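Grernness festival, beach stage or the old hall? (and is the late bus real)

Forum: Going Out > Festivals and Club Nights

saltydeck
Right, so a few of us have finally booked Grernness for the summer, first time for all of us, and I've been trying to work out from the line-up page where anything is happening. It just says "Beach" and "Hall" next to each name. I gather the hall is a fair walk from the beach? We're mostly going for the house and disco stuff and I'd quite like to see Mikkelsen, who I missed in Titville in March because of a burst boiler. Any advice welcome, also where to eat, also whether the late bus exists.

pog_9
The late bus exists in the sense that there is a timetable. Last year I waited for it at the harbour with a whole crowd of people and then we all walked. Take proper shoes.

Grernness isn't big though. Beach to hall is uphill, past the chapel and the petrol station, and you'll hear the hall before you see it.

marrowfat
Go to the beach for the afternoon and the hall after dark, that's all you need to know. The beach sound gets turned down at eleven for the campsite and after that it's like listening to a neighbour's radio. Loads of people stay down there out of habit and then moan about it on here.

tilly_dubs
Can't agree with that at all marrowfat! The quiet hours on the beach were my favourite bit. We had blankets, somebody was playing really slow dubby things, and you could have an ordinary conversation. The hall was so rammed I did one lap and left. And it echoes. Every clap comes back at you twice.

marrowfat
It echoes if you stand at the back by the coats. Go left, halfway down, and it's fine. I've had some of the best nights of my life in there.

tilly_dubs
I did go left. It echoed on the left.

saltydeck
This is already more useful than the website, thank you both. Is there a queue for the hall? Do we need wristbands for it or is it the same ticket?

Liya Gebremichael
Same ticket, but you have to swap it for a wristband at the kiosk by the slipway before nine, and they're strict about that. I was doing the warm-up slot in the hall last summer (first two hours, playing to the bar staff and one very keen dad) and my own sister couldn't get in because she'd turned up at half past with her ticket still on her phone.

On the echo, you're sort of both right. There's a lot of hard wall in there and when it's half empty it rings like mad. Once it fills up it calms down. I took a load of the top end out for my first hour and put it back in bit by bit, and by the time I finished it sounded lovely.

pog_9
Was that you who played the long version of the one with the flute?? I asked three people what that was.

Liya Gebremichael
Ha, yes, probably me. It's on an old Trusholm compilation, the one with the orange sleeve. Second hand only, I'm afraid, I paid 31 quid for mine and the second side jumps.

marrowfat
31 quid! I've got that in the loft somewhere.

gantry_lad
Coming in from the other side here. I went the last two years and I'm not going back. The ticket was 113 with camping, the camping was a slope, and Mikkelsen came on more than 9 minutes late (I know, I know) and then played the same set as Titville, same order and everything. I'd sooner do the one-dayer at Trusholm and sleep in my own bed.

tilly_dubs
Nine minutes late, gantry. Did you manage to get home safely.

gantry_lad
It was the principle.

marrowfat
For once I'm with gantry on the camping. It IS a slope. Pitch at the top near the hedge, and put your head uphill or you'll wake up with your face in the tent door. Disagree about the set, though, the Grernness one had that whole broken beat section at the end that he never did in Titville.

gantry_lad
I'd left by then.

saltydeck
Well, we've paid so we're going! Plan is beach till it gets dark, kiosk before nine, then up the hill and stand on the left. Still nothing on food?

pog_9
Chip van by the slipway, not the one in the car park. The 216 bus stops right next to it, and that one does run, just not late.

Liya Gebremichael
Seconding the slipway chips. I'm doing the warm-up again this year, so if you get up to the hall early come and say hello, it's a bit lonely for the first hour and I do take requests if they're slow ones. I'm bringing the flute record too, first side only, and I've packed a spare needle this time. 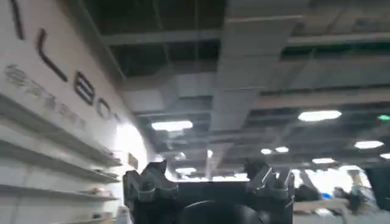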